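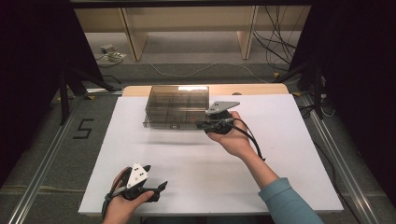 Does the new running club add up?

Vernbridge School says 200 pupils have signed up for cross-country since November. I asked the head of PE how many still turn out.

"Fewer," she said. "It's been cold." She wouldn't put a figure on it.

The Storkon league wants every school to enter a team of 10 for the 2000 metres. She calls that "very doable". Two of last year's runners have since gone over to hockey, and when I brought this up she said others would "come through". From where? "Year 8, mostly."

She is proud of the Carrier Cup, which the school says dates from 1786. I asked to see proof. "It's on the base," she said, but the cup was away being cleaned.

Will they win it? "We'll finish." I'll believe it when I see it.

26 January 2019

We use cookies. By staying on this site you accept them. OK

Related
Zivmont netball: a draw at last
Who pays for the minibus?

Contact us | © Vernbridge School News | Back to top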